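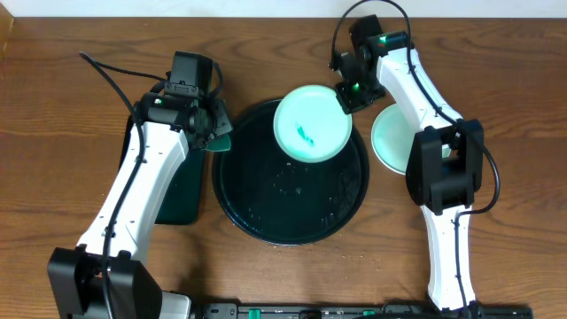 April, bench notes, wash-up corner. Started on the dish problem again after lunch. The wooden table by the white wall is taking more of a beating than I'd like, and most of it comes from the way we stack and clear. The big dark tray went in the center again with one of the mint plates up on its top rim. There were water droplets on the lower half of the tray and a few pale crumbs on the wood just below it, so wiping the plates alone won't keep the table clean. The plate on the tray also had a small teal-green smudge near the middle. I want to know if that's food or color coming out of something, so I've put it on the list below.

**Plates**

Both the mint ones are from the Wemthorpe box. Measured one across the rim with the long calipers: 205 mm. Fasil had written 210 on the shelf label, so I've corrected the label. They nest well enough when clean. With anything sticky between them they grab, and you end up lifting two when you wanted one. Fasil says put a paper napkin between. I'd prefer to scrape properly first and skip the napkins.

The color is a nuisance. Pale mint shows tomato and turmeric well and shows oil hardly at all. I ran a thumb over a plate I'd called clean yesterday and it was greasy all along one side. From now on check by touch as well as by eye, and tilt toward the window.

**Tray**

The dark tray is the Jimside one. I like the rim, it's low enough to get a plate over without knocking and high enough to hold a spill. What I don't like is the shine. Every drop leaves a mark when it dries, and after three or four rounds you can't tell old spots from new crumbs. Tried:

- Dry cotton cloth: moves the spots, leaves lint.
- Damp cloth then dry cotton: good, but slow.
- Rubber blade from the window kit: fast on the flat part, no use at the rim, and it threw water onto the table.
- Old tea towel from the bottom drawer: best of the lot. Please nobody throw it out.

Weighed the tea towel before and after a full round of drying out of curiosity. It took up 82 g of water and was still usable, though I wouldn't have wanted to do a second round with it.

**Table**

Wondimu came by around three and looked at the finish. He thinks the oil has worn thin in the middle where the tray sits and that the rest can wait. He wants to do it with the Akov oil we used on the shelves, two coats, with a night between. That means clearing everything off for most of two days, wall side included. I said fine as long as we do it before the next delivery. He also wants us to stop sliding the tray. Fair enough, there's grit under it more often than not – I turned it over and found what I think was sugar.

Crumbs: sweep toward the front with the hand brush, never back toward the wall. The gap along the back edge is already full of them and I spent ten minutes there with a butter knife.

**Order of work, as it stands**

1. Scrape plates into the bin before they go anywhere near the tray.
2. Tray in the middle, one plate on it at a time. Spare plate goes to the right, on the wood.
3. Wipe the plate, then feel it.
4. Dry the tray with the tea towel.
5. Lift the tray, brush under it, put it back down. No sliding.

Step 2 is the one we argue over. Fasil would keep both plates on the tray and leave the table free. I tried it his way twice and the second plate rode up on the first and chattered. On the right it stays put, but it does get splashed.

**Still open**

- The smudge. Wipe with plain warm water first, then soap. If it comes back on a clean plate, look at the green scouring pads, I don't trust them.
- Ask Obi for two more cotton cloths and a softer hand brush.
- Mat under the tray? Wondimu says cork, I say it will hold water. Cut a piece and leave it wet overnight to find out.
- Shelf label for the tray, same style as the plates.

Stopped at 5:20. Cloths are on the rail, brush is back on its hook, Jimside tray is standing on edge to dry.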